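## Bin picking: cable slack and bin clamping rules -- what do you enforce?

**tanghel** -- 2020-01-31

Writing the cell checklist for our KUKA bin-picking station at Nanerport. Draft so far:

1. Bin clamped to the table before the arm is enabled. No exceptions for short test runs.
2. Cable and hose loops checked at full wrist rotation, at reduced speed, before a new pick program is released. 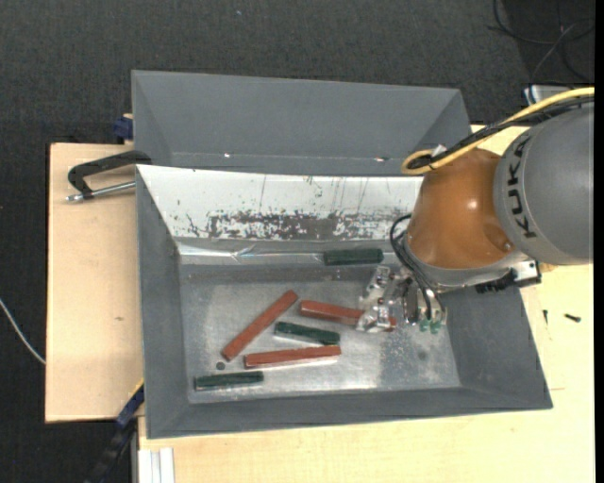 3. No loose hardware on the table inside the reach envelope.
4. Gripper air off before hands go in the bin.

Comments welcome. I need to send it to Shahab Dehghan for sign-off in March.

Tamara Anghel

---

**mutiso_cell2**

Item 3 is already broken in your own cell. Two screws on the wood, right of the bin.

Item 2 needs a number. "Checked" means nothing to an auditor. We write the minimum clearance to the bin wall into the program header.

---

**tanghel**

Fair on the screws. On clearance, I disagree. The yellow cable loops up past the orange joint and the thin black hoses bow out beside the flange. Those are different problems, and one number won't cover both.

---

**zurn_reck**

Then use 2 numbers. We did that at Zurnareck and it took an afternoon.

I'd drop hand clamps altogether. They back off under vibration. Bolt a locating fixture to the table and let the bin drop into it.

---

**mutiso_cell2**

Fixtures are fine if you run one bin size. We run 9. Clamps stay, with a torque mark and a check every 2000 cycles.

---

**zurn_reck**

A paint mark on a hand clamp isn't a control. Somebody will re-tighten to the line and sign the sheet.

---

**tanghel**

Keeping clamps for now, check interval set at 980 cycles until we have data. Item 2 gets separate limits for cable and hoses. Item 3 now reads "table cleared and initialed before each start."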